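Unit 3: Recording Demonstrations by Hand and by Remote Control
Course notes, Manikandan Naidu 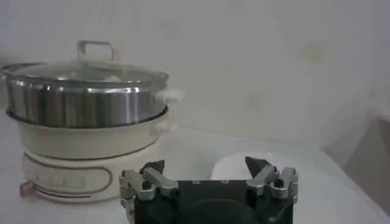 Figure 1. Wrist camera view: gripper open, electric hot pot with steamer tier to the left.

There are two common ways to show an arm a task. In hand guiding, you hold the arm itself and move it through the motion while the joints are slack. In remote control (teleoperation), you move a leader device and the arm copies you. We use both in this unit, but the assessed work is remote control only.

Hand guiding is quick to learn and you can feel contact with the object. Its weakness is that your own hands and sleeves end up in the recording. Remote control keeps you out of the picture, but you lose most of the sense of touch, so expect your first grasps to be clumsy.

What the wrist camera gives you

The wrist view moves with the gripper. In Figure 1 both fingertips are visible with a wide gap between them, and a white rounded object shows through that gap. The pot lid has an upright metal loop handle, a reasonable grasp target. Note the bright streaks on the glass and the bands on the steel tier. Reflections shift as the arm moves, and a model trained on one lighting setup may do badly in another.

Recording procedure

Start the Lernov recorder and check that the joint and camera streams are both live. Bring the arm to the start pose. Press record, wait a moment, then begin. Move at a steady speed and don't stop halfway to think; long pauses get learned as part of the task. If you fumble a grasp, finish the attempt and tag it "recovery". Don't delete it.

Change the starting positions a little between episodes. Last year's group recorded 126 episodes with the pot in one spot, and the trained policy missed the handle when we shifted the pot by a hand's width. The full set for this task now stands at 302 episodes. Roughly 2000 time steps is the upper limit for one episode.

To hand in by the end of May

Your tagged episodes, plus one page comparing hand guiding with remote control. Say which felt easier to control near contact, and why. Reading: Kwak notes, section on leader and follower arms.

Ornbridge Robotics Teaching Lab | Contact the course office | Copyright Ornbridge | Back to top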